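Sulport Laundry Set

A picture collection of everyday clothes on a table, before, during and after folding. Version 2, released 05/01/2023.

Contents

The set has 2,076 pictures. Most are of T-shirts. The rest are long-sleeved tops, shorts and dish towels. A group of 655 covers crumpled T-shirts only and can be downloaded separately as the Surnari part.

Clothes came from secondhand shops in Osville and were washed once before use. Nothing was ironed. Plain items were preferred because prints make it easier to guess which way up a shirt is, and we wanted the folds to be the main clue.

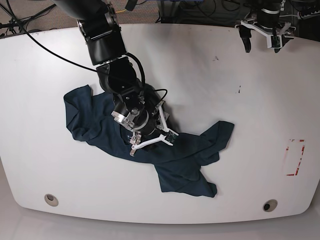

Dark teal-blue T-shirt, bunched up on the white table. Label: crumpled, sleeve visible.

Labels

Each picture has one state label: flat, half folded, folded or crumpled. Crumpled items also get a note saying whether a sleeve, collar or hem can be made out. If two labelers disagreed, the picture was looked at again and the second decision stands.

Color is written in plain words. Dark blues and teals were hard to keep apart, so "teal", "navy" and "dark teal-blue" should be treated as one group when searching.

Known problems

Dark fabric shows fewer creases than light fabric. Shadows on the cloth can look like folds. Socks were dropped after version 1 and the file numbers were not closed up, so there are gaps. In 60 pictures the item is partly hidden and the state label may be wrong.

Credit

Please cite as Çetinkaya, Sulport Laundry Set, version 2. Corrections to labels are welcome and will go into the next release.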